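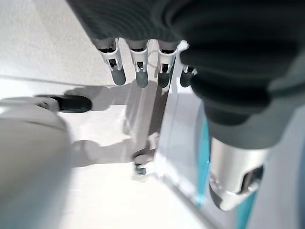
Ornard hand, four fingers in a row and one opposed, seen from the wrist over the white table.

To: handling-evaluation list
From: Kimie Kobori
Subject: Re: Ornard five-finger hand - terms of the evaluation offer

Dear colleagues,

Thank you to those who sent comments on the first circular. I am replying to Indrek Kalniņš on the list, as his questions were shared by several sites and the answers affect how each of you should fill in the request form.

On April 7, Indrek Kalniņš wrote:
> The Nadar site is interested in taking a hand under the evaluation
> offer, but we need four points settled before we can sign.
>
> 1. Does the evaluation price include the dark gray ribbed sleeve, or
> is that a separate line? The quotation we received lists "hand,
> complete" and then lists "covering" again further down.
>
> 2. May we replace fingertips ourselves during the loan? Our work
> involves abrasive parts and we expect to go through tips quickly.
>
> 3. Is the wrist camera supported by Ornard, or by Flamitach as the
> reseller? We have had two different answers.
>
> 4. What happens if a finger fails partway through the period? We
> would not want the days lost to be charged to us.
>
> I would also ask that the list be told how the hand compares with the
> Zustard two-jaw unit on small parts. We already own three of those,
> and my manager will ask.
>
> Indrek Kalniņš

Taking these in order.

Point 1. The sleeve is included. Flamitach has confirmed that the second line on the quotation refers to a spare, and that it may be struck out by any site that does not want one. Please initial the change on your copy. Quotations issued from now on will carry the word "spare" on that line.

Point 2. Sites may replace fingertips. Each loan hand is supplied with 40 tips, and further packs are charged at the ordinary rate. The white finger segments must not be opened. Any site that removes one will be treated as having ended its evaluation, and the hand must be returned for inspection at the site's expense. I asked whether this could be relaxed for sites with trained staff and was told that it could not.

Point 3. Support for the wrist camera comes from Flamitach during the loan and from Ornard after purchase. Masanobu Hirose is the contact for both the hand and the camera at Flamitach until the loans have closed. I would ask sites to send him a single message per fault, with the software version stated in the first line. One comment from our own use may be helpful: the view from the wrist is good for the row of four fingers, but the sleeve takes up much of the upper part of the picture, and objects close to the lens are badly blurred. Sites that depend on the wrist view alone for placing parts should plan on a second, fixed camera. Strong overhead light on a white surface also washes out detail, and a matte gray mat is advised.

Point 4. The evaluation period is 30 working days. Days on which the hand cannot be used because of a fault are added back, provided the fault was reported before 5 p.m. on the day it was found. The earlier wording, which spoke of "reasonable notice," has been withdrawn.

On the comparison with the Zustard unit, I can report only what Jyoti Uniyal recorded at our site. Over 400 pick attempts on mixed small parts, the Zustard unit was faster on flat and square items. The Ornard hand dropped fewer of the round ones and needed no change of jaws between part types. Setup took almost a full shift longer with the Ornard hand, mainly in finger calibration. Her results come from one bench and one set of parts, and I would not wish them quoted as a general finding. She is willing to send her log sheets to any site that asks.

Two further matters. Noboru Amano has asked that sites with clear upright panels at the work area mark the top edges with tape before the first powered run. Please also note that the request form has been revised. The field for "arm model" is now required, and forms without it will be sent back.

Completed forms should come to me directly and not to the list.

Sincerely,

Kimie Kobori
Evaluation coordinator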